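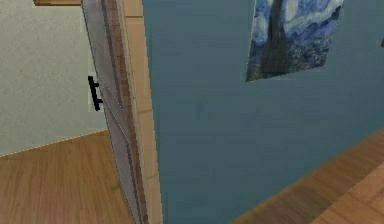
Mistberg 室内シミュレーション環境セット 開口部・扉編

販売元：Vullent
対象：屋内移動ロボット、移動マニピュレータの開発・評価部門
提供形態：ダウンロード(年間ライセンス)

製品概要

Mistbergは、屋内を移動するロボットの走行評価に使う住宅内装のシミュレーション環境です。開口部・扉編には、扉と枠、隣り合う二つの部屋、壁面の掲示物、家具を組み合わせた172種類の間取りを収録しています。黒い縦型の取っ手が付いた開き戸、青緑の壁に「星月夜」のポスターを掛けた部屋、木目の床が敷居をまたいで続く住戸なども含まれます。

収録した環境には、評価の進め方を定めた運用基準書が付属します。基準書は社内試験の手順書にそのまま綴じられる体裁で、シミュレーション結果を報告する際の記載項目、試験条件の固定方法、実機試験へ進む前の確認事項をまとめています。環境データだけの販売は行っていません。

収録内容

間取りデータ　172種類
運用基準書(日本語、英語)　各1部
記録様式　23種類
扉の物性設定ファイル
視点設定ファイル
更新履歴

扉の開き角度、扉の質量、ヒンジの摩擦、取っ手の高さは、間取りごとに数値で変更できます。壁と床の色、掲示物の有無も変更できますが、変更した場合は後述の版管理の対象になります。

運用基準書の要点

1　試験条件の固定

試験を始める前に、使用する間取り番号、環境データの版、物理演算の時間刻み、乱数の種を記録様式に記入します。試験の途中でこれらを変えた場合、その前後の結果を一つの集計に入れることはできません。条件を変えた時点で別の試験として番号を取り直してください。

扉の初期角度は必ず数値で書きます。「開」「半開」といった表記は様式上の入力として受け付けません。扉が視線とほぼ平行になる角度では、開いた扉が薄い板としてしか見えず、検出の難しさが正面から見た場合と異なります。角度の記載がない結果は、他の試験との比較に使わないでください。

2　開口部の通過

通過の判定は、機体の外形が枠の両側の面を完全に越えた時点とします。アームを備えた機体では、アームの可動範囲ではなく、通過時の実際の姿勢を外形として扱います。把持物がある場合は把持物も外形に含めます。

枠への接触は、接触力の大小にかかわらず一件として記録します。しきい値未満の接触を集計から除く場合でも、元の記録は消さずに残し、除いた件数を報告書に書いてください。

扉への接触は、扉を動かす目的の接触と、それ以外の接触に分けます。取っ手に触れてから扉が動き始めるまでの間に取っ手以外の部分へ当たった場合は、後者として扱います。

3　取っ手の操作

取っ手の位置は、床からの高さと扉端からの距離で指定します。基準書では、開発に使った取っ手の位置と評価に使う位置を別に用意することを求めています。同じ位置だけで評価した結果を「未知の扉に対する性能」と書くことはできません。

把持に失敗したあとの再試行は、回数の上限をあらかじめ決めます。標準の上限は3回です。上限を変えること自体は差し支えありませんが、報告書の表題に近い位置に明記してください。

4　視覚的な手がかりの扱い

壁の色や掲示物は、自己位置推定の目印として働くことがあります。ある部屋を壁の色とポスターだけで見分けているロボットは、掲示物を外した住戸で経路を誤ります。基準書では、同じ間取りについて次の条件で試験を行います。

標準の内装
掲示物をすべて外した内装
壁の色を隣室とそろえた内装
掲示物を別の壁へ移した内装

四条件の結果は個別に記載します。平均値だけを載せる報告は、基準書に適合したものとして扱いません。カメラを使わない機体では、壁の色に関する条件を省略できます。省略した旨を様式の備考欄に書いてください。

5　床と敷居

二つの部屋で同じ床材の表示を使っている間取りでは、見た目から部屋の境界を判断しにくくなります。境界の位置は間取りデータに含まれる座標を正とし、画像からの目視で決めないでください。段差や敷居の高さは初期設定では0です。段差のある住戸を想定する場合は、物性設定ファイルで値を与えたうえで、その値を記録します。

6　試行数

一つの条件につき、比較に使う試行数は同数にそろえます。付属の集計シートは合計3000試行まで扱えます。それを超える場合は、シートを分けて試験番号を引き継いでください。途中で異常終了した試行は、失敗、成功のどちらにも入れず、異常終了として数えます。異常終了の原因がシミュレータ側にあると判断したときは、ログを添えて責任者の承認を受けます。

実機試験へ移る前に

シミュレーションで良い結果が得られても、実機の安全性を示したことにはなりません。本製品の試験結果は、リスクアセスメント、保護停止の確認、人との接触に関する評価の代わりに使えません。適用される法令と規格の確認は、お客様の側で行ってください。

実機に移る際は、最低限、次の項目を確認します。

非常停止が走行中とアーム動作中の両方で働くこと
扉の向こう側に人がいないことを確認する手順が決まっていること
扉に指を挟むおそれのある範囲が床面に表示されていること
速度の上限が機体側で設定され、試験用ソフトウェアから変更できないこと
通信が途切れたときの停止動作を事前に確認していること
シミュレーションと実機で扉の質量と開閉抵抗の差を測っていること

扉の向こう側の確認については、閉じた扉だけを対象にしている手順書をよく見かけます。半開の扉でも死角は残るため、開き角度にかかわらず同じ手順を適用してください。

版管理

環境データには版番号が付きます。壁の色、掲示物、家具の配置を変更したデータは、派生版として枝番を付けて保存します。元の版番号のまま配布したり、社外への報告に使ったりすることはできません。

更新は毎年3月に行います。旧版のデータはライセンス期間中であれば引き続き取得できます。進行中の試験がある場合は、試験が終わるまで旧版を使い続けてください。

動作環境

GPUを搭載したワークステーションでの使用を前提としています。描画解像度は可変です。低い解像度では取っ手などの細い部品の輪郭がぼやけるため、視覚系の評価では、実機のカメラに合わせた解像度を設定してください。描画を行わない走行のみの試験では、GPUなしでも動作します。

導入例

搬送ロボットを手がけるTripathiでは、集合住宅Tavvilleでの配送試験に先立ち、開口部の通過試験に本製品を使いました。同社の試験責任者Akash Bansal氏は次のように話しています。

「以前は担当者ごとに扉の角度の書き方が違い、過去の結果と並べられませんでした。様式を統一してからは、条件の抜けを受付の段階で差し戻しています。掲示物を外した条件で成績が落ちることも、実機を現場に入れる前に把握できました。」

同社では、掲示物を外した条件の結果を、実機試験の開始を判断する会議の提出資料に加えています。

使用上の制限

本製品は住宅の内装を対象としており、防火扉、自動扉、エレベーターの扉は含みません。引き戸は収録していますが、取っ手操作の試験は開き戸のみに対応します。人の動きの再現機能はありません。

収録した画像を論文や報告書に載せる場合は、レンダリング画像であることと版番号を併記してください。実機の写真と並べるときは、それぞれの説明文で区別します。

ライセンスと購入

ライセンスは事業所単位です。同じ会社でも、所在地の異なる部署で使う場合は追加のライセンスが必要です。教育機関向けの条件は別に定めています。見積もりには、使用する事業所の数、機体の種類、アームの有無をお知らせください。

評価版には間取り3種類と運用基準書の全文が入っています。評価版で得た結果を社外に公表する場合は、評価版を使用した旨を記載してください。

関連製品

Mistberg 廊下・曲がり角編
Mistberg 記録様式セット(単体販売)
運用基準書 読み合わせ講習(オンライン、午前10時開始)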